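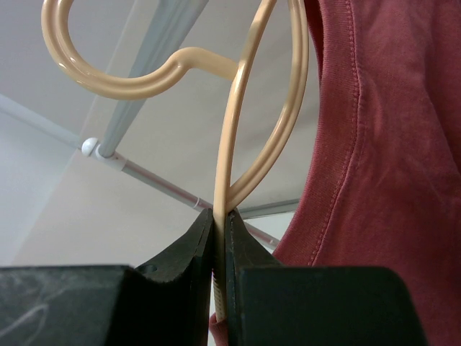

Un cintre en plastique beige, et à côté un T-shirt rouge à col côtelé.

Mettre un T-shirt sur un cintre sans abîmer le col

Quand j'ai commencé à suspendre mes T-shirts au lieu de les plier, j'ai fait ce que presque tout le monde fait : je prenais le cintre et je le poussais par le haut, dans le col. C'est rapide, mais après quelques mois mes cols étaient devenus larges et ondulés, surtout sur les T-shirts que je porte le plus. J'ai donc changé de méthode, et je l'explique ici avec tous les détails, aussi pour ma famille qui me pose souvent la question.

Ce guide parle des T-shirts en maille, avec un col rond en côte. Pour les chemises, c'est plus simple : on ouvre les boutons et on les referme après. Pour les pulls lourds, je conseille de les plier et de ne pas les suspendre du tout.

Ce qu'il faut préparer

Un cintre lisse, à la bonne largeur
Une surface plate, par exemple un lit ou une table
Le T-shirt, bien sec et à l'endroit
Une barre ou un crochet pour le suspendre ensuite

Choisir le cintre

Le plastique me convient très bien pour les T-shirts. Il est léger, il se lave à l'eau et il ne laisse pas de trace de rouille comme certains cintres en métal de pressing. Avant d'utiliser un cintre, je passe le doigt sur toute sa longueur. S'il y a une petite arête qui pique ou une bavure restée du moule, je la frotte avec une lime à ongles, puis j'essuie la poussière. Une maille fine s'accroche très facilement.

La largeur est plus importante que la matière. Posez le cintre sur le T-shirt, à plat : les bouts doivent arriver un peu avant la couture de l'épaule. S'ils dépassent dans la manche, ils vont faire une bosse, et cette bosse se voit quand on porte le vêtement. Si le cintre est beaucoup trop petit, les épaules tombent et le col se plisse au milieu.

J'ai chez moi deux sortes de cintres, des Vivow et des Custeck. Les Vivow sont un peu plus étroits et je les garde pour les petites tailles. Les Custeck ont des épaules plus rondes, je les prends pour les T-shirts en coton épais. Si vous avez d'autres marques, faites simplement l'essai à plat.

Préparer le T-shirt

Le T-shirt doit être sec. Un coton mouillé est lourd, et son poids tire vers le bas pendant toute la nuit. Si vous voulez quand même le faire sécher sur cintre, essorez-le bien d'abord et laissez-le une heure ou deux sur un séchoir plat.

Posez-le ensuite sur le lit, le devant vers vous. Lissez le tissu avec la paume, du centre vers les côtés. Regardez aussi la bande du col : elle doit être plate, sans partie roulée vers l'intérieur. Si elle roule, tenez-la entre deux doigts et suivez la couture doucement, sans étirer.

La méthode par le bas, étape par étape

1. Ouvrez le bas du T-shirt avec une main. Avec l'autre, tenez le cintre, le crochet dirigé vers le col.

2. Faites entrer le cintre par l'ouverture du bas, crochet en premier. Gardez-le bien à plat, entre le devant et le dos du vêtement.

3. Montez lentement jusqu'au col. Si le tissu se ramasse en accordéon, arrêtez-vous et redescendez-le avec la main libre.

4. Faites sortir le crochet par le col. Il ne doit pas toucher la côte avec sa pointe. Si c'est nécessaire, écartez un peu le col avec deux doigts.

5. Placez une épaule, puis l'autre. Je commence toujours par la gauche, c'est une habitude.

6. Soulevez le cintre par le crochet et vérifiez que la partie droite, sous le crochet, se trouve bien au milieu du col. Si elle est décalée de 2 ou 3 centimètres, un côté du T-shirt sera plus bas que l'autre.

7. Tirez très légèrement sur les deux coutures de côté pour faire tomber le tissu, puis suspendez.

Les premières fois, cela prend plus de temps que par le col. Après une semaine, je ne voyais plus la différence.

Et si le T-shirt est très serré ?

Avec un modèle ajusté, le cintre passe mal par le bas. Dans ce cas, remontez d'abord le T-shirt en rouleau, comme on fait avec une chaussette, jusqu'à la hauteur des manches. Mettez le cintre dans les épaules, sortez le crochet, et déroulez ensuite vers le bas. C'est la même idée, seulement le chemin est plus court.

Retirer le T-shirt

Beaucoup de cols sont abîmés à ce moment-là, le matin, quand on est pressé. On tire le T-shirt d'un coup et le cintre force dans l'encolure. Prenez plutôt l'ensemble en main, décrochez-le de la barre, remontez le bas du vêtement et faites ressortir le cintre par là. Pour un T-shirt large, on peut aussi dégager une épaule, incliner le cintre et le sortir de côté - mais seulement si le col ne tire pas du tout.

Ranger sur la barre

Laissez de l'air entre les vêtements. Si je dois pousser pour faire entrer un T-shirt, je sais que j'en ai trop mis. Tous les crochets sont tournés dans le même sens, vers le fond de l'armoire, ainsi ils ne se prennent pas les uns dans les autres. Ma barre est une Ouellet, assez fine, et les crochets en plastique y glissent bien. Sur une barre plus épaisse, vérifiez d'abord que le crochet est assez ouvert.

Je range par couleur, les rouges et les bruns ensemble. Pour les couleurs vives, évitez la place qui reçoit le soleil de la fenêtre, car l'épaule exposée se décolore plus vite que le reste.

Rattraper un col déjà détendu

On ne peut pas toujours le réparer, mais voici ce que je fais. Je mouille seulement la bande du col avec de l'eau tiède, je la rassemble un peu avec les doigts pour lui redonner sa forme ronde, et je laisse sécher à plat. Ensuite, un peu de vapeur avec mon petit défroisseur Ristura, sans appuyer. Si la couture double autour du col est cassée, la vapeur ne suffit pas et il faut d'abord recoudre.

Pour les T-shirts d'été, je les décroche en octobre et je les plie dans une boîte jusqu'au printemps. Les cintres libérés servent alors pour les chemises.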